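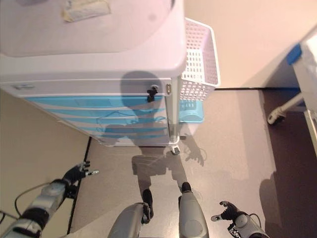 Decluttering before a downsize: the drawer question

Posted in: Small Homes and Storage

gritton_gal
We are moving from a three-bedroom in Gritton to a one-bedroom with what the listing called "ample storage," meaning a closet with a pole in it. I have 7 weeks. I've done clothes, I've done books (cried, moved on), and now I'm at what my husband calls The Smalls. Batteries, tape, takeout menus, birthday candles, the little bags of screws that come with furniture and then outlive the furniture.

My plan was to put all of it in one rolling cart with drawers and take the cart. My sister says this is how hoarding starts. Opinions wanted, preferably ones that agree with me.

pantrymoth
Your sister is right. A drawer you can't name is a drawer you shouldn't own. When I moved I tipped every junk drawer into a box, wrote January on the lid and taped it shut. If I didn't open it in a year it was leaving. I opened it once, for a birthday candle, and bought new candles anyway because those were stuck to a menu.

Shinji Kaneko
Going to disagree with pantrymoth, respectfully and at length.

The one-year box is fine for people who live near a hardware store. I don't. If I throw out the bag of screws, the shelf that needed that exact screw falls down within the month, and then it's 15 miles each way for something that costs less than the gas. A cart on wheels is the best thing I own. It goes where the job is. When company comes it goes in the bathroom and people are too polite to ask.

Get one with see-through drawers if you can, even the tinted ones. I had solid drawers for years and opened all of them every time I wanted scissors.

pantrymoth
Shinji, with love, how many scissors did you find.

Shinji Kaneko
That's between me and the cart.

lowshelf_linda
Depends what the drawers are for. I keep the top one for things I use every day and the bottom one for things I feel guilty about. The middle is tape. I have never once regretted the tape.

gritton_gal, does yours have label slots? Use them. Masking tape labels fall off, and then you find "FUSES" stuck to the cat.

gritton_gal
There's a slot on the top one at least. It's been blank since I got it. I was waiting until I knew what was in there.

Masaru Yokoyama
Retired mover here, drove for a firm in Wada for a long time. Some things I wish customers knew about drawer carts.

Empty the drawers. Everyone says "it's light, just leave it." Then the truck turns and the drawers open and I am on my knees looking for 300 push pins.

Tape across the front, top to bottom, after you empty it. Use painter's tape. Packing tape takes the finish off some plastics and you'll be looking at that stripe forever.

Casters: take them off if they pull off, put them in a sandwich bag, and tape the bag to the cart. Do not put the bag in a box called Misc. I have carried a lot of boxes called Misc and I've never heard of one being unpacked.

Anything that hangs off the side, carry it separately.

pantrymoth
I'm on the drawers-out side of this, but painter's tape? It lets go the minute it gets cold. Stretch wrap, 8 turns, done.

Masaru Yokoyama
If you're wrapping an empty plastic cart 8 times you are being paid by the hour.

lowshelf_linda
The rounded white top collects everything that doesn't have a home, and I clear it off before I let anyone judge me. The blue bands hide more than you'd think.

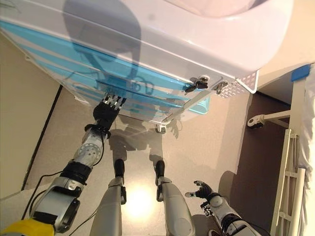

White body, blue bands, wing nuts down at the corner. Casters stay on, sorry Masaru.

Masaru Yokoyama
Check those wing nuts before it goes anywhere. Finger tight is fine in a kitchen. It isn't fine on the road to Grarincombe, which has been under repair since I had hair.

Shinji Kaneko
Linda, the perforated part. Does it collect dust in the holes? I've avoided anything with holes because of a dish rack I don't want to discuss.

lowshelf_linda
Yes. Old toothbrush, warm water, a podcast. Twice a year if I'm being the person I describe to my mother.

jollby_jon
Came here searching for a tide table for Jollby and read the whole thing. Throw it all out. I moved onto a boat with one drawer and I don't miss a thing.

pantrymoth
Where do you keep the tape, Jon.

jollby_jon
In the drawer.

pantrymoth
And the batteries?

jollby_jon
It's a big drawer.

gritton_gal
Update. I sorted for three hours last night. The furniture screws are in a jar, the menus are recycled (two of those places have closed, one is a dentist now) and the candles got their own drawer. My husband has asked for a drawer. I told him I'd think about it.

Sister came by, looked at the cart and said "so you kept everything." I did throw out a menu in front of her.

Still undecided about the box of keys. None of them fit anything here. Does anyone actually get rid of keys?

Shinji Kaneko
Never get rid of keys.

pantrymoth
Get rid of the keys.

Masaru Yokoyama
Wait until after the move. One of them is for the mailbox.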